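**My yellow table is done and I have to tell you all about it** 🧵

1/ Okay, so remember the big ugly bench I dragged home from Birkach in the back of a borrowed van? The one that smelled like a fish market and had one leg shorter than the others? It's YELLOW now. So yellow. I keep walking into the room just to look at it.

2/ Quick catch-up for new folks: I make shoes in what used to be the feed store in Grusville. Mostly plain leather slip-ons, plus a winter boot when I have the patience. I work alone, I talk to the radio, and until last month everything I owned was piled on a door laid across two sawhorses.

3/ The color! I bought a can called "Wynne Marigold" off the clearance shelf and figured I'd hate it. First coat looked like mustard. Second coat looked like a school bus. Third coat, with the afternoon sun coming in, I yelled loud enough that the dog left the room.

4/ Why so bright, people keep asking. My leather is brown or black, my tools are dark, my thread is dark. On the old door I lost things all day long. I once spent an entire lunch hour looking for an awl that was right in front of me.

5/ Sanding was the worst part. Do not skip it, though. I tried to skip it on the underside of one panel and the paint came off on my sleeve like a sticker. Went back, sanded, wiped it down, painted again, all good.

6/ You can still see the seams between the panels if you look. I thought about filling them and then I got attached to them. They give me a line to square things up against, and I've been using them when I lay out pairs. Happy accident!

7/ Caradog Probert (he taught me to stitch a welt years ago over in Relemdale, some of you have met him) came by, put both hands flat on it, and told me it was too nice to work on. From him that's basically a parade.

8/ He also told me I'd get glue on it in the first week. I got glue on it the first morning. It peeled right off!! I was so pleased I sent him a picture of the glue.

9/ Next up is the tray situation. I'd been keeping parts for every pair in cookie tins, and cookie tins do not stack and do not stay shut. So now it's black trays in the shape of a shoe, and oh my gosh, they look good on the marigold.

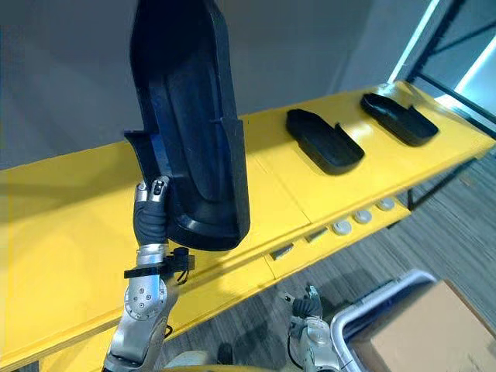
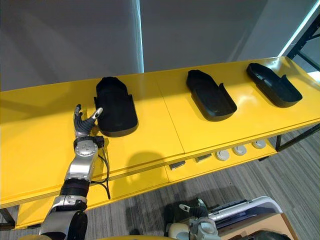

10/ I've already cut insoles for the next three pairs and there's a place to put them! My plan is one tray per shoe, with the lining and the laces tucked in together so I can stop halfway and come back after supper. The raised rims are what sold me, because my eyelets roll. They roll like they have somewhere to be. And black against yellow means I can find the edge of a tray from across the room without my glasses on.

11/ Still to do: a shelf over the door, a better lamp for evenings, and a hook for the apron that is currently living on the doorknob. If you have a lamp you love, please tell me. I want one that bends and stays bent.

12/ And yes, there's marigold left in the can. The stool is getting nervous. I'll post it when it's dry 💛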